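Search talks Go

Prillell talk - my notes

Slide 1. Say hi, thank Marites Umali. We've got 1,573 grasps so far, all by hand.

Slide 2. Why homes? Lab tables are dull! Patterned cloth, creases, shadows - I want all of it in the set.

Slide 3. Fingers open, one on each side of the yellow piece. Let them look at the flowers for a sec.

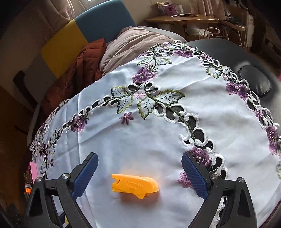
Slide 4. What I threw out
219 clips, mostly me rushing (pause for laughs).

Comments
Donnie Lindsay: Will you share the set?
jumitz_fan: Loved the tablecloth!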